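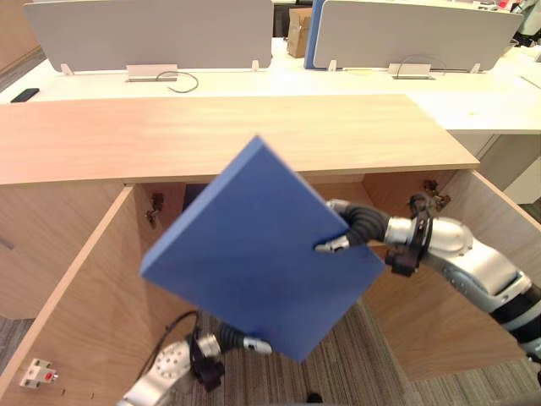
Sveva Orlandini and Elisa Colombo
Last updated August 22, 2021

Takville Household Words

Takville Household Words is a small collection of the words people in Takville use for the stuff in their homes: cupboards, shelves, drawers, rugs, the odd corner where the mop lives. We love this kind of vocabulary! It changes from one street to the next, and most dictionaries skip right over it.

What's in it

The main file, words.csv, has 2,000 entries collected from 165 speakers. Each row gives the word as the speaker said it, a plain English meaning, the speaker's age group and the part of town they grew up in. A second file, stories.txt, holds 29 longer passages where people got going about a kitchen or a grandmother's pantry and we just let them talk (these are our favorites, start there if you have ten minutes).

How we collected it

We began in April with the old Pellegrini word list, which has only 104 items but is full of great leads. We read each item aloud and asked, "What do you call this?" Many people gave two or three answers, and we kept all of them. Spelling follows the speaker if they had an opinion, and the Larkudus spelling guide if they didn't.

Known problems

Older speakers from the Brunard side of town are heavily represented, so please don't treat counts as a measure of how common a word is. The "room" column is blank in a lot of rows. A few words for "shelf" and "ledge" are probably mixed up, and we're still going back through the recordings to sort them out.

Using it

Files are UTF-8 with commas as separators. Open words.csv with quoting turned on, or the meanings that contain commas will split. You're free to share and adapt everything with credit to both of us.

If you grew up in Takville and we've missed your word for something, open an issue and tell us. We'd be thrilled to add it!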